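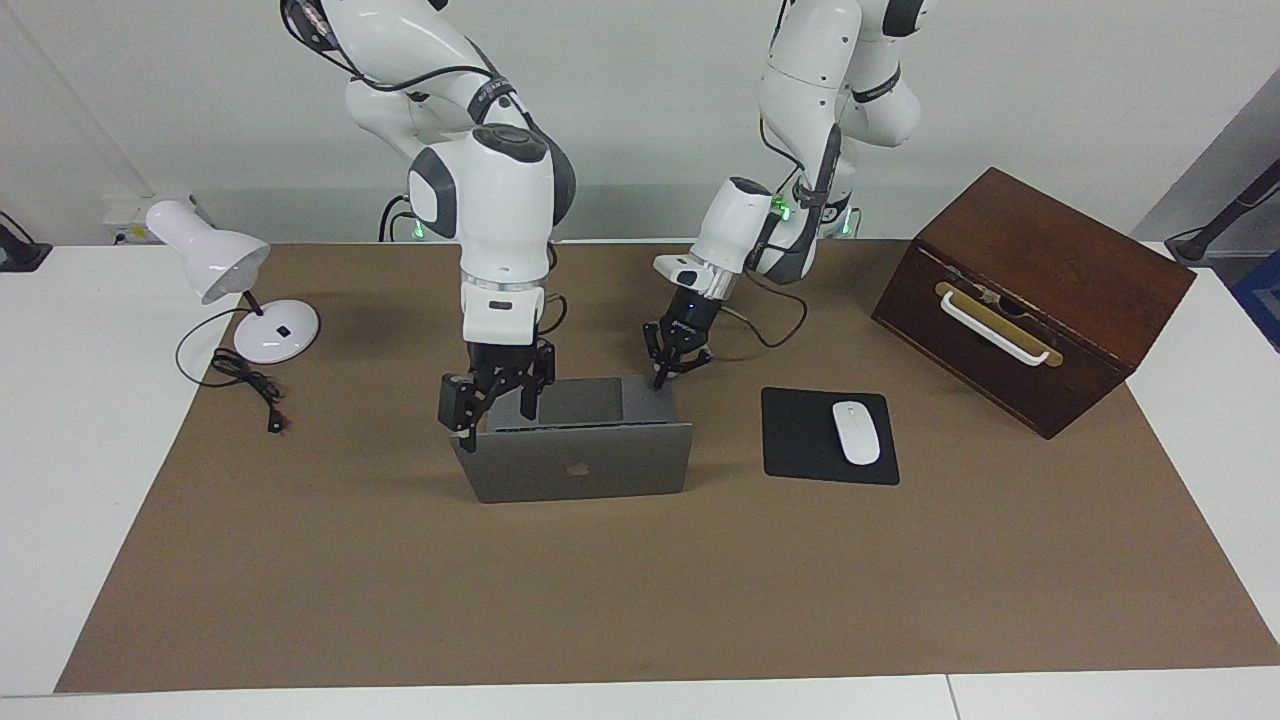 Gripper trials: questions we keep getting

Last revised 15 Jul 2021. Maintained by Enikő Szénási and Dénes Magyar. If your question isn't covered, write to Dénes, and please say which arm you have.

What are you comparing?

Two parallel-jaw grippers on a pair of white arms: the Makska, which is the larger one, and the Cidau, which is smaller. Both are black, both close in a straight line, and both come with a brochure that says they can handle "everyday objects." We wanted to know which everyday objects.

Why a laptop?

A laptop lid is thin, stiff and attached to something. Most demo videos we get sent show a gripper lifting a foam block. A lid has to travel in an arc around its hinge, and a straight-line pull will drag the whole machine across the table. It shows up bad force control very fast.

Which gripper is better?

We don't think that question has an answer yet, and we'd be careful with anyone who sells you one. On the lid task the Makska finished more runs. On the smaller jobs, like moving a mouse around on its pad, the Cidau was easier to place. Neither of them did well enough that we would leave it alone with a computer we cared about.

How many runs is that based on?

111 lid runs, 77 of them with the Makska. The split is uneven because the Cidau was out for a firmware fix. Zsófia Szekeres thinks the gap in results would shrink if we evened it up. She may be right, and until we do it you should treat our ranking as weak.

The vendor claims a much higher success rate. Who is wrong?

Possibly neither of us. Ask what counted as a success. We count a run only if the lid ends up where it was told to go and the laptop hasn't slid. When we loosened the rule to "the gripper touched the lid and closed," our own numbers looked wonderful too.

Why two arms for one lid?

One arm grips the top edge near a corner. The second stays close to the opposite corner so it can steady the lid if it starts to twist. Béla Juhász argued for a single arm from the start, on the grounds that a person opens a laptop with one hand. We tried it his way, and the body of the laptop crept. With two arms you get less creep and a new problem, which is keeping them out of each other's way.

Does the color or finish of the lid matter?

To the jaws, hardly. To the cameras, yes. A gray lid on brown paper is fairly kind. We put brown paper down on the white tabletop early on because the bare surface threw glare into the depth readings. If you copy our setup and skip the paper, expect different numbers.

What is the desk lamp doing in the test?

It's one of the objects. A cone shade on a thin stem is awkward to approach, and the cord is worse. Cords lying on the mat get read as edges, and the planner has swerved around one more than once as if it were a wall. The wooden box with the bar handle is there for the handle task, which we'll write up separately.

Which controller do you use?

Ondmont, with both arms on one clock. We also spent most of November on Kettle, which has nicer menus. Its force readings arrived late under load – not by much, but enough to matter when a jaw is already touching a lid. The maker says a later release fixes this. We haven't tested that release, so we have no opinion on it.

Do the status lights tell you anything useful?

Only that the thing believes it is fine. Gizella Farkas logged nine failed runs in which no light changed at all. Read the log file.

What about cable wear?

Underrated, and missing from every spec sheet we were given. The black cables loop along the arms and down to the grippers, and any wrist move that winds them up will cost you sooner or later. Check how much slack you have at full rotation before you buy anything. Ask the vendor for a cycle figure, too. One quoted us 2438 cycles and could not say what a cycle was.

Can we have your raw data?

Yes, for the lid runs, including the failures. Write to Enikő. We ask that you don't quote the success rate without the rule we used to get it.

Should I buy one of these?

Borrow one first. Bring your own objects, run them yourself, and don't let the sales engineer hold the pendant. If a loan isn't possible, ask for unedited footage of a full session and watch what happens between the good grasps.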